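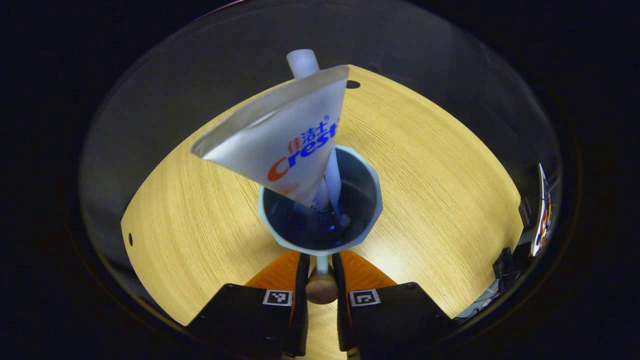 Pre-purchase inspection checklist: hand-held grippers and bench stations
Clindon site, with comments by Mercy Kombo

Please work through this before anybody signs the Sumoder order. I've filled in what I could during the February walk-round, and I've left my comments in full -- long ones in places, sorry -- so whoever picks up the budget after me can see how I got there.

1. Finger pads seated flat, no tears or lifting corners
Checked: yes
Comment: The orange ribbed pads are the part we'll be buying again and again, so do run your thumb along the ridges and look closely at the bottom edge where the pad meets the finger. I've put 2 spare sets per gripper into the plan. Skeltetthorpe only ordered one and ended up borrowing ours all winter, which we were happy to help with, but I'd like everyone to have their own this time!

2. Markers on both fingers clean, flat and readable
Checked: yes
Comment: Wipe with a dry cloth only. Politis quoted replacements by the sheet, and a sheet will last us a good long while, so one line in the budget is plenty.

3. No pinch risk when the fingers close
Checked: yes, with a note
Comment: Everyone on the floor should have a turn at closing it slowly on something soft before they use it on real items. Long sleeves rolled, bracelets off, please.

4. Tabletop sound, edges smooth, holes in the surface noted
Checked: open
Comment: I'm fond of the light wood tables and would love to keep them, and it saves us buying new ones. Small items can find their way into the holes, though, so please price some covers. I've penciled in $315 for covers and edging together, and I'd be pleased to see it come in lower.

5. Cables and small equipment kept clear of walking space
Checked: open
Comment: Trays under the benches, $200 for the whole room. I'd spend this one first if we have to choose.

6. Household items for handling tasks in good condition
Checked: yes
Comment: Bathroom sets are cheap and very useful to us -- a cup with a toothbrush and a tube of Crest standing in it gives you a hard rim, a thin handle and a soft body to work around, all within a few inches. Look the cups over for chips and the tubes for splits, and keep caps with their tubes. I've allowed $100 for restocking, and please save the receipts in the blue folder.

7. Lighting even across the bench
Checked: open
Comment: Look for glare on glossy cups and on the table itself. Try moving the lamps we already own before asking for new ones.

8. Supplier terms read and understood
Checked: open
Comment: Sumoder has been lovely on the phone, but I still want the pad warranty in writing. Items 4, 5 and 7 need a second pair of eyes too, so bring me your notes and we'll go over them at my desk.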